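Coffee run notes, because I have done it every Thursday since September and people keep asking how I get the cups back in one piece. Thread. 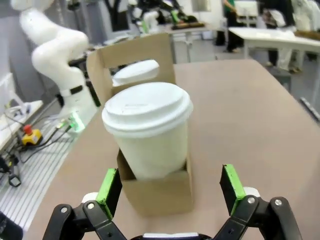 1/ The walk from the café to our building takes me through the Bergmann car park, over the footbridge and up two flights. 20 minutes if the lift is out. It is usually out.

2/ I used to carry everything by hand. Two cups is fine until you reach a door. There are five doors.

3/ So, a carrier. The kind I like is plain brown corrugated card with a tall divider up the middle and a handle hole cut near the top. You get one hand free and the cups sit either side of the divider.

4/ The flat moulded trays are all right if you have both hands and no stairs. I have dropped one. It was four flat whites and it went down the inside of my coat.

5/ The box part matters more than the handle. If the cup drops well down into the pocket it might lean a bit, but it won't go over. If it only goes in an inch, don't trust it.

6/ Café order of preference. Dresa first, for the coffee and because they press the lids on properly. Jekolberg if Dresa has a queue out of the door. Jekolberg lids need checking.

7/ How I check a lid: thumb all the way round the raised rim, pressing down. If any bit clicks, it wasn't on. Do this at the counter and not on the footbridge.

8/ Turn the sip hole away from the seam in the paper cup. When the two line up you get a dribble down the side. Somebody told me this years ago and I thought it was rubbish. I now do it every time.

9/ Loading. Put the fuller cup in first and hold the carrier by the handle while you put the other one in. If you have only one drink, put something in the other side. I use a bottle of water. A carrier with one cup in it swings.

10/ Stairs - hold it slightly out from your body, arm straight, and go at normal speed. Going slowly makes it rock more. No idea why.

11/ At the other end, put it down on a big clear bit of table, well in from the edge. Ours has rounded corners and things put near them tend to get knocked by people's hips.

12/ Take the cups out straight up, holding the body of the cup and not the lid. Lifting by the lid is how we lost a mocha in the first month.

13/ Telling drinks apart. Two white cups with two white lids look the same to everyone. I ask for a pen mark on one. If they forget, I put mine at the back and remember that.

14/ Reusing the carrier. The card ones last me three or four trips if they stay dry. Once the bottom has been wet, bin it. It looks fine afterwards and then the base goes on the stairs.

15/ They fold flat if you push the sides in first and then the base. I keep a couple behind the printer. 18 is too many, I was asked to take those home.

16/ Someone asked about cost. Dresa doesn't charge for the carrier. Jekolberg adds 20p, but they'll fill one you bring in yourself.

17/ Someone else asked about cup holders with a strap, like the one they sell at the Rarkville market. I tried it. It holds one cup and it bangs on your leg.

18/ Next week's order is already up to six drinks, so that's three carriers and two hands. Will probably do two trips. If anyone has a better way of doing six, reply here.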